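A few more tips from the towel bench, for anyone building something similar in a shared workshop. I've been at this since April and my notes are a mess, so these come in the order I found them on my scraps of paper.

**Start with a folded towel, not a heap.** I wanted to go straight to the laundry basket, of course I did! Heino Koppel, who has the bench next to mine at Vetavness and has built far more things that work than I have, talked me out of it. Get the arm to come down on a neat folded stack in the same spot over and over. Then turn the stack a little. Then move it. You'll be bored, and you'll also find most of your mistakes while they're still small ones.

**Pick a color that isn't the table.** My first cloth was cream, on a pine top, and my software (I call the project Rureck, long story) kept deciding the cloth went on forever. Gray on pine is dull to look at but the edges come through clearly. If you only own cream towels, throw a dark sheet over the table and clamp it underneath.

**Go for texture.** Thin dish towels slide away the second a fingertip touches them. A terry towel with some body gives you something to pinch, and it stays put better on bare wood. Wash it a few times first, with no fabric softener. Softener makes the pile slick, and it's not great for towels you dry yourself with either!

**Leave yourself bare table on every side.** I used to shove my mug, my screwdriver and my notebook all up at one end, and I lost a mug that way. Now everything lives on the shelf behind me before I power up.

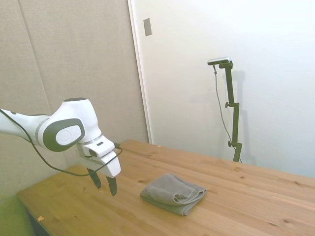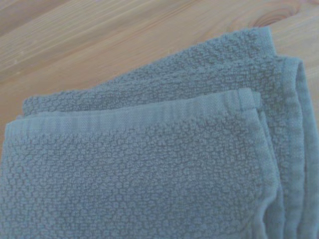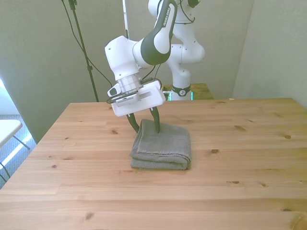
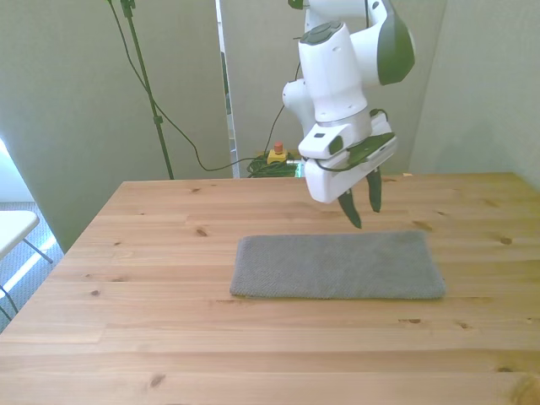 **Set your lowest height with cardboard.** I keep a square of cereal box in my apron pocket. With the arm moving at its slowest, I bring the fingers down until the cardboard just drags underneath them, and I save that as the floor. Do this over the wood with no towel there, and then do it again in a second spot, as my table turned out to be 3 millimeters lower at one end. I'd been blaming the code for two evenings. A folded bit of the same cereal box under one table leg took care of most of it.

**Come in slow for the last little bit.** Fast through the air is fine, but a quick landing squashes the stack and pushes the top layer out of line, and then you're grabbing at a wrinkle. I drop to a crawl a hand's width above the cloth.

**Tie cables after you've seen the full reach.** Run the whole motion by hand first, every awkward corner of it, and watch where the cable goes tight. Then put your ties on loosely. I like the hook-and-loop kind, because you'll redo them (I'm on my fourth go). Snipping zip ties next to a cable you can't easily replace is no fun at all.

**Keep the stop button where your hand goes by itself.** Try it before each session, too. Press it, see that the arm really does stop, reset, carry on. It takes less time than finding your coffee.

**Write down the light.** We get a lot of sun in the afternoon, and a setting that was perfect at 900 in the morning (I write my times like that, sorry, old habit) can be hopeless by three. I put the time and "sun" or "cloud" at the top of every page. If you can work with the blinds down and the lamps on, do that and skip the headache.

**Brush the table and the fingers.** Terry sheds like a cat. An old soft toothbrush gets fuzz out of narrow places, and a lint roller does the tabletop in two passes. Run your palm over the wood as well. Any splinter that catches your skin will catch a loop of towel, and a bit of fine sandpaper fixes it.

**Back up your saved positions.** I lost mine once when I swapped laptops and had to teach the whole lot again. They go on a stick in the drawer now, with a paper copy taped inside the lid of my toolbox.

Next job for me is the second fold. So far the corner flops back about as often as it stays, and Heino thinks I'm letting go too early. I'm going to try a short pause before the fingers open and see what that does.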